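Telleo Marble-Effect Worktop Film, Grey Vein

We've had rolls of vinyl through the shop before, but the Goltholm pattern from Telleo is the first one I've wanted in my own kitchen. The veins wander about properly, going from pale grey to something close to black, and you have to hunt for the spot where the pattern repeats. I put it over a tired old breakfast bar last November and I'm still pleased every time I put the kettle on!

Each roll is 2000 mm long, so a short run of worktop can be done in one piece with no join. The backing is marked in a grid, which makes cutting a straight line with ordinary scissors much easier (I still use a steel rule, mind). Start at the back edge, peel a hand's width at a time and smooth as you go - a folded tea towel does the job nicely.

Grey-veined marble pattern, near and far:
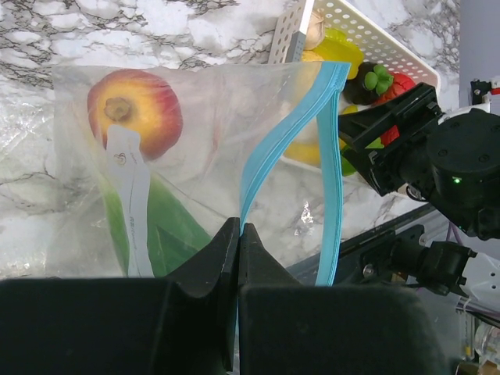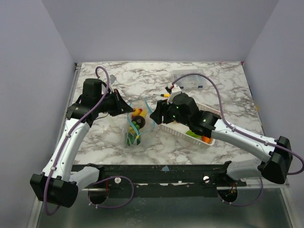
Corners want a bit of patience. Warm the film with a hairdryer on low, pull it round gently and press until it cools. If you trap a bubble, lift and lay it again, as the glue stays forgiving for the first hour. After that it holds really well.

Wipe clean with warm soapy water. Please use a trivet for hot pans and a board for chopping, because it is still vinyl and a bread knife will win.

Roll size: 2000 mm x 1025 mm
Thickness: 200 microns
Finish: satin
Minimum order: one roll, or 2 for an L-shaped worktop

Related items
Prokico Smoothing Felt
Charpentier Steel Rule
Telleo Edging Strip, White
Telleo Worktop Film, Plain Slate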